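Keep the Model of the Cell as Carefully as the Cell

By Violeta Daza
4/5/24

Most shops that run a small robot arm now keep two copies of it. One is bolted to a table. The other lives on a computer, where people try out a new pick or a new part before anyone touches the real one. I think the second copy should be on the maintenance schedule, with the same log and the same person signing for it. At Ellton we went a long time without doing that, and we paid for it in hours.

Our cell is a simple one. A black arm with two fingers sits on an orange wedge-shaped base and handles small boxes. There is a light panel, a stand, and not much else. We call the job Lucero. The model was built when the cell was built, and on that first day the two matched well. Then the real one started to change, the way equipment does. The base was taken off to get at a cable and went back on slightly turned. The fingers wore and were replaced with a pair that came out 9 mm longer. Somebody raised the light panel so they could sweep under it.

Every one of those changes was written down in the cell log. None of them reached the model. The log was kept by maintenance and the model was kept by programming, and the two groups used different folders on different drives.

In November we moved to a new box. The pick was worked out in simulation and ran there 288 times without a miss. On the table it pushed the box sideways on the first try. We spent most of two shifts looking for a fault in the arm. We checked the joint zeros, swapped the gripper cable, and called the supplier. Sarmīte Lepik finally put a ruler against the fingers and then asked what length the model had. It had the old one.

The usual answer to this story is that simulation can't be trusted and you should teach the points by hand. I disagree. The simulation did what it was told. It had been left alone for too long, and a hand-taught program would have had its own trouble with fingers that changed length. What I would argue for is dull. When a wrench touches the cell, the model gets opened the same day.

In practice that means a short list. We measure the base at two corners against a scribed line on the tabletop. We measure the fingers from the gripper body to the tip. We bring the arm down until the tips are just above a reference box, read the height, and then give the model the same joint angles and read it again. If the two heights differ by more than a millimeter, someone finds out why before the next job is loaded. We also write down where the light and the stand are, and move them in the model to match. That last part gets the most complaints. People say a lamp can't hit anything. Ours uses a camera to find the box, though, and the camera cares a great deal where the shadow of the arm falls. A stand leg can also be in the way of an elbow that swings wide.

The whole check takes 79 minutes if the tools are where they belong. I have heard that this is too long for a cell that cost so little. I would put it next to the two shifts we lost in November. I would also point out that the real arm already gets a longer check than that, and no one objects, although the arm has given us less trouble than its own file has.

There is a fair argument on the other side. A model can be kept so exact that the care of it becomes a job in itself, and small shops don't have that job to give. Trinidad Zapata wanted every screw of the base modeled, and I was against it. The screws don't affect where the fingers end up. The angle of the wedge does. I would limit the list to things the arm can touch, things the arm stands on, and things that change what the camera sees. The wall can be any color you like.

I would also stop letting two departments split it. One name goes on the sheet for both copies. At our Breltau site they tried a shared folder first, and it filled up with files called final. A single owner worked better there, and it has worked for us since. When Hortensia Urrutia changes a gripper now, she changes it twice – once with a hex key and once at the desk – and the work order stays open until both are done.

The current version of the model is number 878 in our numbering, and that looks silly for a table with one arm on it. I don't mind the number. Each step has a line in the log next to it saying what was moved and by how much.
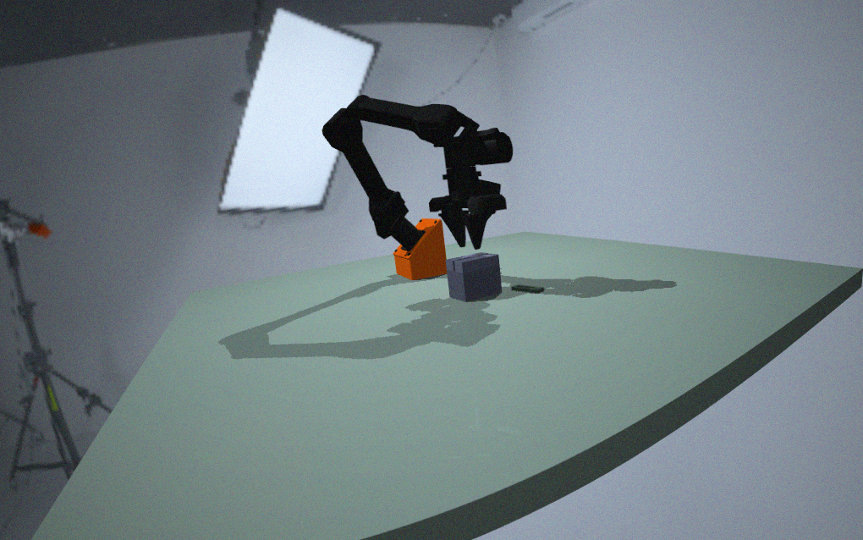
Konrad Gajewski
I agree on the single owner, less so on the same-day rule. On our Plurnura line the night shift can change fingers but has no license for the software, so the model always waits until morning. What we do is hang a tag on the gripper with the measured length, and the programmer can't take the tag off until the file is changed. It has worked so far. I'd be interested in how you check the wedge angle, though. Two corners on the tabletop won't show it if the base is lifting at the back.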